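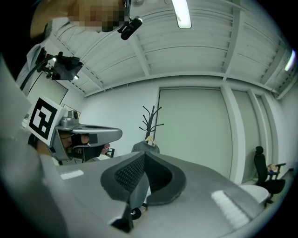 2023年12月7日 シュトレン、ついに解禁!

朝から台所がいい匂いです。11月の終わりに焼いて、紙とホイルでぐるぐる巻きにして寝かせておいたシュトレンを、今日とうとう切りました。本当は日曜まで待つつもりだったのに、昨日の夜に包みの上から匂いをかいでしまったのが運の尽き(笑)。

今年は配合を変えました。去年は粉300gにドライフルーツをけちけち入れて、なんだか甘いパンみたいな仕上がりだったので、今回は粉300gに対してフルーツ200g。しかもラム酒に23日間漬けたやつです。レーズンとオレンジピールといちじく。いちじくの粒がぷちぷちして、これが最高でした! 来年はもっと増やしたい。でも増やすと生地がまとまらないんですよね……今回も成形のときにぼろぼろこぼれて、作業台の上で拾っては押し込み、拾っては押し込み。

バターは駅の向こうの輸入食材店、Brornierで買いました。発酵バターが安くなっていて、ついでにマジパンも。レジ横にHarmontのスパイスティーが積んであって、缶の柄に負けて買ってしまい、全部で2,000円ちょうど。小銭が出ないとなぜかうれしい。

で、そのスパイスティーを濃いめにいれて、シュトレンを1センチくらいに切って、昼前にひとりで試食会です。真ん中から切って、食べたら断面同士をくっつけてしまう、というのを今年こそ守ります。去年は端から食べて、最後のほうはかさかさでした。

味はですね、カルダモンがちゃんといる! 焼いた当日に端っこをかじったときはスパイスだけ浮いていて、失敗したかと思っていたんです。それが今日は全体がしっとりして、ラムもバターも粉砂糖もみんな仲良くなっている感じ。一切れのつもりが三切れ食べました。

午後は仕事をしながら、ずっとSproģisのクリスマスのアルバムを流していました。合唱ものなんですが、二曲目の低い声のところが大好きで、そこだけ何度も戻してしまう。冬の仕事がはかどるかというと、手が止まるのではかどりません。

夕方、散歩がてらBririnbergの前を通ったら、ショーウィンドウにもうシュトレンが並んでいました。粉砂糖の積もり方がきれいで、しばらく眺めてしまった。うちのはまだらです。たぶん溶かしバターを塗ったあと、冷めるのを待ちすぎたんだと思う。次は熱いうちに一回、冷めてからもう一回ふってみます。

そう、次があるんです。ラム漬けのフルーツがまだ瓶に半分残っているので、週末にもう一本焼きます! 今度はくるみも入れる予定。粉を買い足すこと。あとアーモンドプードルも。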